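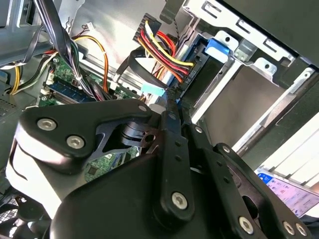

Grirnora Disassembly Software, progress report for July
Submitted to: Pristmont, program office
Work packages covered: WP2 (perception), WP3 (contact control), WP4 (task planning)

1. Summary

WP2 and WP3 are on schedule. WP4 is behind by one milestone, the recovery planner, which moves to the next period. No change to the budget is requested.

2. Perception

The connector detector was retrained on wrist camera views only. The earlier model also used views from a fixed overhead camera and did poorly once the fingers entered the case and covered part of the target. The new model outputs a connector class, a pull direction and a confidence value. It runs at 11 frames per second on the cell computer, enough for the approach phase but not for closed-loop servoing during the pull.

Cables remain the main source of error. Black SATA cables against black power bundles are still merged into one segment when they cross at a shallow angle. Colored power wires are separated reliably. We added a check that rejects any grasp whose predicted finger path crosses a cable segment not attached to the target. This lowers the number of attempts per case and raises planning time.

3. Contact control

The pull controller was rewritten as a state machine with four states: approach, close, unlatch, withdraw. Force limits are now set per connector class in a configuration file and no longer compiled in. On the bench set of 100 scripted pulls, 28 ended in an abort. Of the aborts, 11 were force-limit trips during unlatch and the rest were lost grasps before any load was applied. Lost grasps are traced to fingertip pose error. The wrist calibration routine has been changed to run at the start of each session.

Drive cage latches are handled by a separate skill that shares the approach code. It has been run in simulation and in dry motion in the cell. No success rate is reported for it yet.

4. Planning

The planner builds a removal order from a parts graph: cables before the parts they block, memory before processor, expansion cards before any cable routed behind them. Graph templates now exist for the tower cases in the current batch. State is re-estimated after every step, so an empty DIMM slot or an open CPU socket is recorded as a completed step whether the robot or an operator did the work.

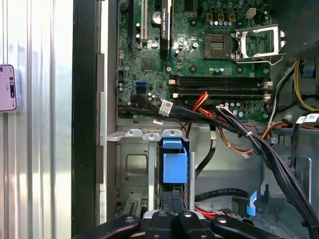

Farías asks, in comments on the draft, whether re-estimating after every step is worth the cycle time, and would prefer to see it done only after an abort or an operator handover. The full re-estimate takes 46 seconds per case, summed over all steps. We will log both variants during the next batch and report the difference.

5. Open items

Recovery planner: interface agreed, code not started. Depends on abort codes from the pull controller, which were frozen on Friday.

Pladow driver: the gripper driver drops status messages when polled above its rated speed. Workaround in place, vendor ticket open.

Log replay tool: usable, but it cannot yet align force data with video when a session is paused.

6. Next period

Finish the recovery planner. Repeat the bench set with the new calibration routine and the same force limits. Report a first success rate for drive latches.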